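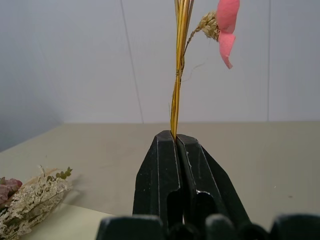 Quem estuda a população das terras altas aprende depressa a desconfiar das médias, e eu demorei mais do que devia, porque cheguei a Brirevmont com as folhas de cálculo debaixo do braço e a convicção de que um concelho envelhecido é igual a outro concelho envelhecido. A idade mediana sobe, as casas fecham, a escola junta turmas, e pronto, já sabemos o resto da história. Mas há um pormenor que as tabelas trazem na última coluna, aquela que ninguém lê, e que diz respeito às pessoas que voltam. São poucas, um feixe fino de hastes secas e douradas, apertado entre dois dedos, quando estávamos habituados a falar de searas inteiras. E, no entanto, foi por causa delas que fiquei no planalto muito mais tempo do que o previsto.

Brirevmont fica a 700 metros de altitude e chegou a ter 700 habitantes, coincidência de que a terra se orgulhava e que ainda hoje se conta aos visitantes logo a seguir ao bom-dia. Agora vivem lá cerca de 200 pessoas durante o inverno. Digo durante o inverno porque em julho a conta é outra, e é precisamente essa diferença que ocupa Rhun Voyle há boa parte da vida. Voyle é demógrafo, tem um gabinete minúsculo em Wumard, a vila lá em baixo, e recebeu-me com chá demasiado forte e uma paciência de santo.

— O recenseamento pergunta onde a pessoa mora — explicou-me ele, enquanto procurava os óculos —, e há muita gente que não sabe responder. Mora onde trabalha? Onde dorme mais noites? Onde tem as batatas semeadas?

As batatas não são uma graça. Uma parte dos regressos começa assim, por uma horta que se retoma aos poucos, primeiro numa quinzena, depois numa primavera inteira, até que um dia se muda a morada dos documentos e a estatística dá, finalmente, por um novo residente que afinal já lá estava. Entre uma coisa e outra podem passar anos. Voyle chama a isto população em trânsito lento, e eu, que gosto de expressões destas, apontei-a logo no caderno e sublinhei-a duas vezes.

No último apuramento feito pelo gabinete de Wumard, 17 pessoas tinham transferido a residência para Brirevmont depois de mais de uma década fora. Parece coisa pouca, e em números absolutos é. Só que os que regressam mexem na pirâmide de idades num sítio onde ela andava muito estreita, ali entre os quarenta e os sessenta e poucos, e isso sente-se na vida de todos os dias — há quem conduza de noite, há quem suba a um telhado, há quem vá buscar os remédios dos vizinhos a Wumard quando a estrada gela.

Nest Penry é uma dessas pessoas. Trabalhou anos a fio na Weidemann, nos escritórios, e voltou para a casa dos avós quando percebeu que a renda na cidade lhe levava mais de metade do ordenado. Falámos à mesa da cozinha, com a porta aberta para o quintal, e ela corrigiu-me logo o vocabulário. Não gosta de «regresso». Nasceu em Plollari, passou em Brirevmont os verões da infância e nunca lá tinha vivido um inverno completo. Para o recenseamento é uma entrada por migração interna; para as vizinhas é a neta que voltou. As duas coisas cabem na mesma pessoa, mas só uma cabe no quadro.

Perguntei a Voyle se tudo isto chega para inverter a curva, e ele foi franco: não chega. Os óbitos continuam a ser mais do que os nascimentos, e assim será por bastante tempo, mesmo que todos os anos fossem bons. O que muda é a inclinação da descida, e com ela as contas de quem tem de decidir se mantém o autocarro, a consulta semanal ou a sala do primeiro ciclo. Ele gostava que essas decisões se tomassem a olhar também para as dormidas de julho e para as hortas cavadas, e anda a preparar um inquérito às casas de Plollari para ver se por lá acontece o mesmo. Nest Penry já se ofereceu para bater às portas.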